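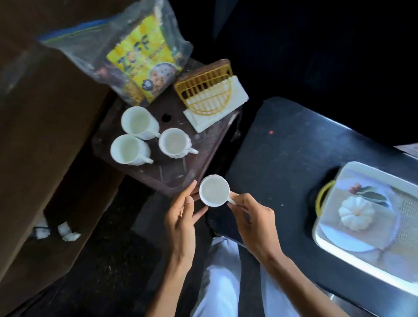 Fello unifica las fichas técnicas de su catálogo de menaje y pequeño complemento de hogar

La distribuidora mayorista pone en servicio un formato único de ficha para 717 referencias e introduce cambios en el etiquetado de embalajes y en la gestión de reposiciones

21 de diciembre de 2024 – Fello, distribuidora mayorista de artículos para el hogar, ha completado la migración de su catálogo a un formato único de ficha técnica. El nuevo formato abarca 717 referencias de menaje, organización de cocina y decoración de mesa, y sustituye a los dos modelos de documento que convivían desde la integración del fondo comercial de Ustley.

Hasta ahora, las fichas procedentes de Ustley expresaban las dimensiones como alto por ancho por fondo, mientras que las propias de Fello empezaban por el ancho. La diferencia generaba errores en el cálculo de volumen de los pedidos mixtos y obligaba a revisar a mano las órdenes de carga. Todas las fichas siguen ya el orden ancho, fondo y alto, en milímetros, con el peso neto y el peso bruto en campos separados.

Contenido de la ficha

Cada documento consta de dos páginas. La primera recoge el código de artículo, la familia, las dimensiones, el peso y la composición de los materiales. La segunda reúne las instrucciones de uso y limpieza, la unidad mínima de venta, la configuración de la caja y las piezas de recambio disponibles.

En los artículos cerámicos se añade un campo de capacidad útil, medida hasta el borde, y otro de apilabilidad. En los artículos con partes metálicas se indica el tipo de acabado superficial y, cuando existen uniones atornilladas, el código del tornillo de reposición. Los clientes podrán pedir la tornillería suelta sin necesidad de devolver el producto completo. 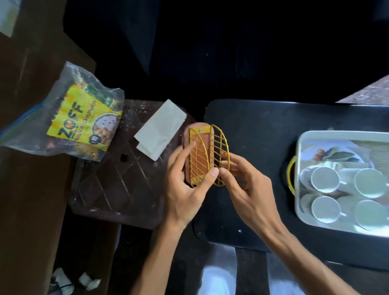

Etiquetado y embalaje

La revisión incluye 296 referencias cuyo embalaje exterior cambia de etiqueta. El código de artículo pasa a la cara corta de la caja, legible desde el pasillo con el palé montado. Las existencias con la etiqueta anterior se servirán hasta su agotamiento; ambos formatos son válidos a efectos de recepción y devolución.

«El trabajo principal ha sido volver a medir. Una parte de las dimensiones publicadas correspondía a la caja y otra al artículo, y no siempre estaba indicado», explica Lurdes Fonseca, responsable de datos de producto de Fello. «Los códigos no se han modificado, de modo que los clientes no tienen que dar de alta nada de nuevo».

Calendario de aplicación

Las fichas están disponibles en el área de clientes, en PDF y en hoja de cálculo. Los documentos anteriores seguirán accesibles hasta febrero – marcados como obsoletos – y después se retirarán del servidor. Los clientes con intercambio automático de datos recibirán el nuevo esquema de campos junto con la tabla de equivalencias.

La línea Begay, de artículos de temporada, queda fuera de esta fase. Sus fichas se adaptarán con la próxima edición del catálogo.

Las incidencias sobre medidas, pesos o recambios deben comunicarse a través del formulario de datos de producto, indicando el código de artículo y el número de lote.

Contacto para medios: Fello, Departamento de Datos de Producto, a la atención de Lurdes Fonseca.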